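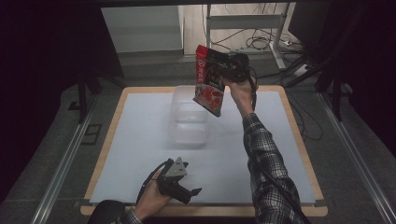
Flitmont College has set up a new fund for students who run short of money during term, paid for by a gift from Matar, the packaging firm based on the edge of the town. The fund opened to applications in December 2023 and will make grants of up to £300 to any student enrolled on a full-time or part-time course. Grants can be spent on travel, books, equipment, childcare or food. The college has kept the rules on food short and does not ask for a shopping list, so a red and white snack bag of the kind held up over the white table is treated in the same way as a bag of potatoes. Students do not have to send in till receipts for anything under £17.

The Matar gift will be paid to the college in yearly parts. Most of it will be invested, and the income will pay for the grants. A smaller share has been set aside so that awards can be made straight away, before the investment has earned anything. The college said it expected to rely on that share for the first two years.

Flitmont already had a hardship scheme, but it was paid for out of the general student services budget and often closed before the end of the spring term. Students who applied after that point were sent to outside charities or told to try again in the autumn. The old scheme also asked for three months of bank statements and a letter from a tutor. Under the new rules, one month of statements is enough and no letter is needed. Applications can be made online or on a paper form from the student services desk, which is open at lunchtime and until early evening in term.

Decisions will normally be made within a week. Where a student has no money for food or for the journey to college, staff can release part of a grant on the same day and deal with the rest of the paperwork afterwards.

The college surveyed its students in June, before the gift was agreed. About 600 replied. Travel was the cost they mentioned most often, ahead of rent and course materials. Several of those living in Tositz and the villages beyond it said they had missed morning classes at the end of the month when they could not afford the bus. The results were passed to Matar while the terms of the gift were being discussed, and travel was moved to the top of the list of things the fund would cover.

The firm has had links with the college for a long time. It takes trainees from the engineering courses each year, and many of its present staff studied at Flitmont. In a statement, Matar said it wanted the money to reach students quickly and had asked for as few conditions as possible. It will have no part in deciding who receives a grant and will not be given the names of those who apply. The college will send it a yearly report showing how much has been paid out and under which headings.

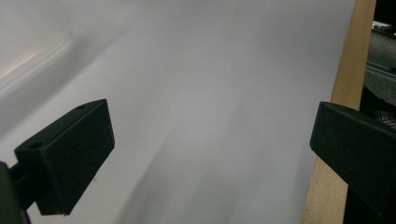 Bestuner awards to continue

The new fund will run alongside the Bestuner awards, which help students in their final year with the cost of tools, workwear and exam fees. Those awards were left to the college in a will and can only be given to students on practical courses. They are not affected by the Matar gift, and a student may hold a Bestuner award and receive a hardship grant in the same year.

There had been some confusion over this. An early version of the guidance, put on the college website and later taken down, said that students could apply to one or the other. Anyone who decided not to apply after reading it is asked to contact student services, who will accept a late form for the Bestuner awards until the end of the month.

The awards can be used for clothing needed on a work placement, including overalls, aprons and gloves. Footwear is also covered where the placement provider requires a particular type. Students on catering and salon courses should check the kit list with their department before buying anything, as some items are now lent out by the college free of charge.
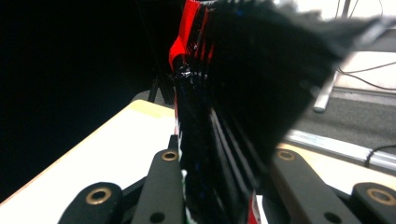
Black fabric with a strip of red along its edge.

Students who have already had help from the old hardship scheme this year can still apply to the new fund, and earlier payments will not be taken off the amount they can receive. Apprentices should speak to their employer first about travel costs, but may apply for other items in the usual way.

The college is also accepting smaller gifts towards the fund from former students and local businesses. These can be made as a single payment or monthly, and donors may ask for their gift to be spent directly on grants. Forms are available from the main office at Flitmont and from the college's teaching centre in Tositz.

Filed under: College News, Giving, Student Money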